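My mother-in-law's question, and what I told her

Every time Lorna comes over for dinner she ends up at my sink, sleeves pushed up, asking when one of those robots is going to come and do this for us. She asked again on Tuesday, with a baking dish in one hand, and because I spend far too many evenings reading about exactly this, she got a much longer answer than she wanted.

What I told her is that the arms themselves are wonderful these days. They're smooth and patient and they don't get bored. The trouble is all the little things you and I do without thinking, like knowing how hard to squeeze a sponge, or that the glass behind the mug is going to tip if you pull the mug out first. Clearing a table is a hundred small decisions, and most of us made peace with them when we were five.

So the people who work on this start much smaller than a dinner table. My old neighbor Dindo Cabanatuan got me hooked on the subject (he writes control software and can talk about wrists and joints through an entire barbecue), and he's the one who taught me to look at the dull practice tasks and skip the flashy videos. A lot of that practice goes on in simulation, where a dropped plate costs you nothing. Pick up a block, carry it over to a dish - that's a whole lesson.
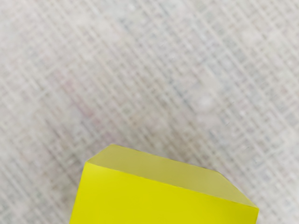
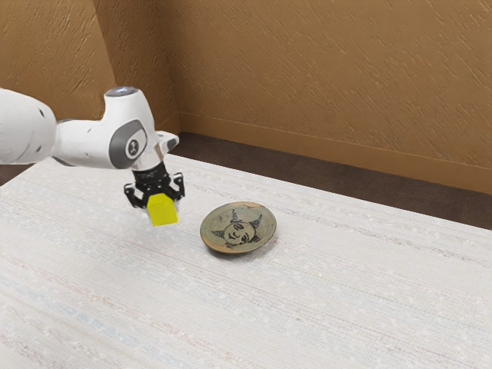
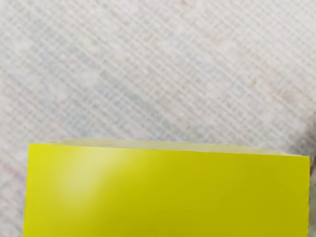 One yellow block, three views, all simulated. The plate with the funny face is in the middle one.

I showed these to Lorna on my phone and she said, "That's it?" I do understand! She raised two kids and ran a lunch counter, and a block is a long way from a greasy roasting pan. But think about what goes into it. The machine has to work out where the block is and which way it's turned, bring the fingers down on either side, hold on, lift, and then find the plate. When you see how much of a close-up can be nothing but yellow and tablecloth, you start to feel a bit of sympathy.

My own guess, for what it's worth, is that shop floors will get there well before kitchens do. My cousin Jonalyn packs orders at Hillgate, and her bins are in the same spot every morning. My kitchen isn't the same from breakfast to lunch, and there's usually a cat in it.

Would I buy one if it could only clear plates, slowly, and left the pans for me? I've gone back and forth on that all week. Lorna says no, she'd be finished before it found the first fork. I think I'd say yes, if it would also wipe the counter.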